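Brorneck, June 2019

# Zaugg opens orders for wrist camera and gripper kit

Zaugg is now taking orders for a retrofit kit that adds a gripper and a small wrist camera to robot arms already in use. The kit is meant for small workshops, packing rooms and teaching labs that own an arm and want to use it for light handling jobs without buying a new machine.

The kit contains a gripper with smooth round fingers, a camera that mounts at the wrist, one cable, a mounting plate and the software. Two mounting plates are offered at launch, and a third is due in December. Customers should check the bolt pattern of their arm before ordering, as plates cannot be exchanged once fitted.

"Most of the people who write to us have an arm standing in a corner," said Thaddäus Gasser, who runs product development at Zaugg. "They bought it for one job and the job ended. We wanted something they could bolt on in an afternoon and set up at an ordinary table."

The camera looks along the fingers, so the operator sees the gripper and the work together on one screen. Positions can be taught by hand or picked from the camera view. The software stores up to 100 positions for each job, and jobs can be copied from one arm to another.

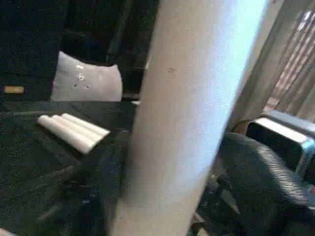 *Wrist camera view with a gripper finger close to the lens and three white rolls side by side on black fabric.*

A pilot series of 18 kits has been in use at customer sites in Usthorpe and Warnberg. Following comments from those sites, Zaugg lengthened the cable, moved the status light to the side of the housing and rewrote the chapter of the manual on lighting.

"The first manual assumed a lot," said Liesl Mayrhofer, who looks after the pilot customers. "People asked what to put under white parts and where to stand the lamp. There are now four pages on that, with settings to start from."

Reto Lüthi, workshop manager at the Warnberg site, said his team had the kit running on the second day. "The plate went on without trouble. We spent longer on the table layout than on the arm. I would like a shorter finger for our smaller parts, and I have told them so."

Shorter fingers are planned as an accessory. No date has been set.

## Ordering

Kits can be ordered directly from Zaugg in Brorneck. The first production run is 167 kits, and orders will be filled in the order received. Spare fingers and cables are sold separately. Set-up visits can be booked when ordering.

Press contact: Balthasar Nägeli, Zaugg, Brorneck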